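Loudness and Dynamic Range in Independent Pop Releases
March - by Tahsin Mollah

The project measured how heavily independent pop singles are compressed at the mastering stage. The sample was 266 tracks released through two small labels, Bandara and Vekadstead. Each track was read from a lossless file, and integrated loudness and loudness range were logged with the Mivex meter. Live recordings were left out.
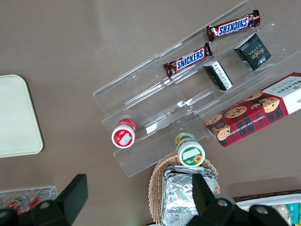 Fig. 1. Snickers bars on a clear stepped riser.

Bandara masters were louder on average and had the narrower loudness range. The gap was widest in the choruses, where the limiter was working on vocal and synth bass together. Only 18 tracks kept a clear step in level between verse and chorus.
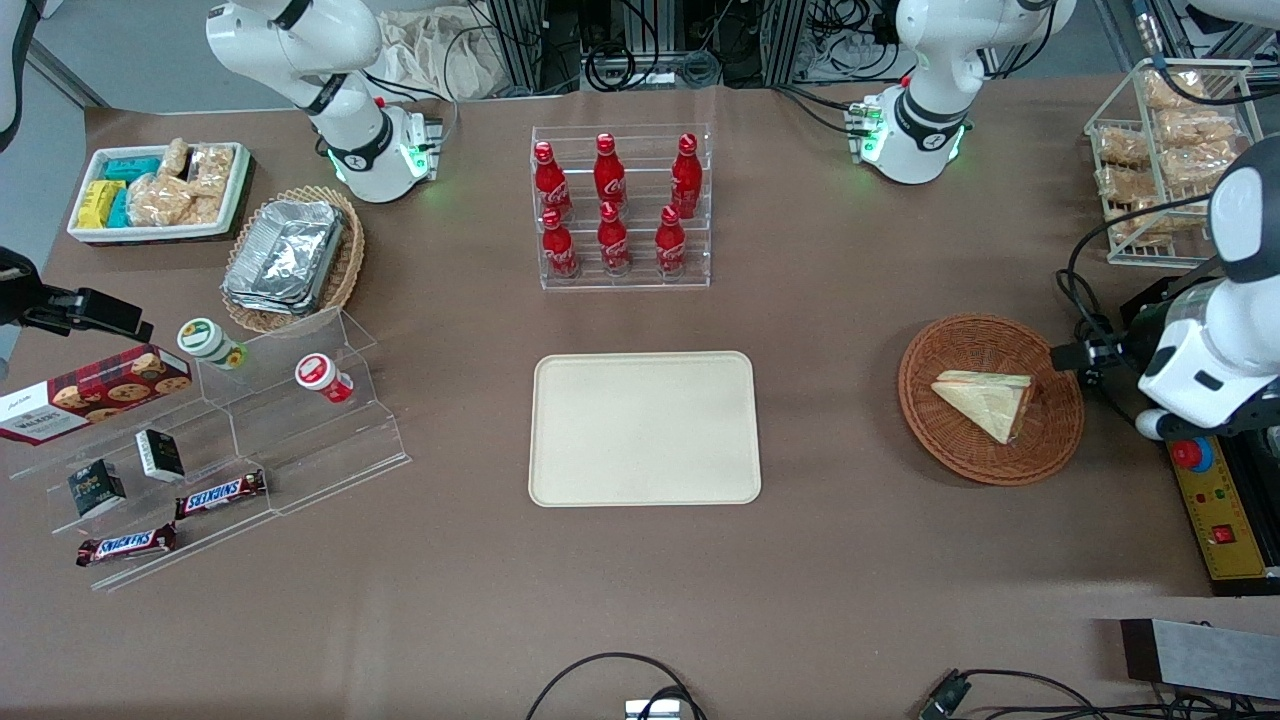

A listening test followed, using level-matched extracts from the Dustorari single in 3 versions. Listeners ranked them for clarity and punch. The least compressed version came first for clarity, but rankings for punch were split. Answers were given on paper slips, and a round wicker basket like the one in Fig. 2 could be used to collect them - a closed box would do as well. Headphones were not standardised, and this limits the result.

Comments (2)

synthpad_k: Was true peak logged as well?

Tahsin Mollah: Yes, it is in the appendix.

Contact | Copyright | Back to top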